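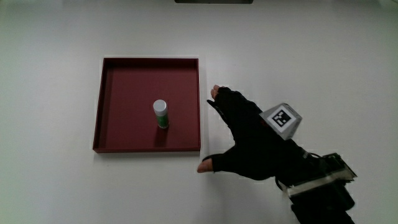
Maroon tray on the white table.

Tuesday, August
By Océane Friesen
Filed under: Workshop notes / Hiring & Training
Print this entry | E-mail this entry

Second week of the skills-first hiring workshop, and I want to get this down before I forget who said what. Clifford and Afonso were in from 9 a.m., Lorne joined after lunch, Wayne dialed in from Erkstead and kept dropping off the call (we got most of him).

So, the job ads. We pulled 51 postings from the Erkstead and Guketti sites and read every one of them out loud, which took the whole morning and nearly all the coffee. 41 of them ask for a four-year degree. Then Clifford went through with a pencil and asked the same question each time – what in the actual duties needs that degree? He was happy with the answer for 4. Four! I'd have let a few more through, mostly the lab tech ones, and we argued about those over sandwiches. Not settled. I've put a star next to them in the spreadsheet so we can fight again next time.

Afonso thinks the degree line gets copied over from the last ad and the one before that. I believe him. Two of the Guketti warehouse lead postings still have the name of the old payroll system in them, so clearly they've been pasted for years.

Afternoon was the rewrite exercise. We took the Flumow dispatcher job and tried to say what a person does in it all day, in plain words. My first go was terrible (I wrote "stakeholder" and Lorne booed). Wayne's was the best of the lot and he wrote it on his phone! Keeping his version: "You will answer drivers, move loads between routes, and tell customers the truth about delays." I'd apply for that.

Lorne brought up promotions and I'm glad he did. Yimyam hired a big group without degrees and then left the degree rule in place for shift supervisor, so people got in the door and stuck there. He wants the same read-through done on internal postings before we touch any more of the outside ones. Clifford says that doubles the work and he's right, but I'm with Lorne on this.

Things I still owe people:
- Afonso: the pay bands for dispatcher, old and new
- Wayne: a link that works
- Clifford: his pencil

Also need to ask the Guketti managers how they score interviews. Wayne says each one does it their own way, and if so the new ads will only get us halfway. Maybe try one shared question sheet with the 2 managers who already said yes, and see if they can stand it for a month. Lorne has a draft from his last job that he'll dig out.

Next session starts with the starred ones. I'm bringing the sandwiches, no egg this time.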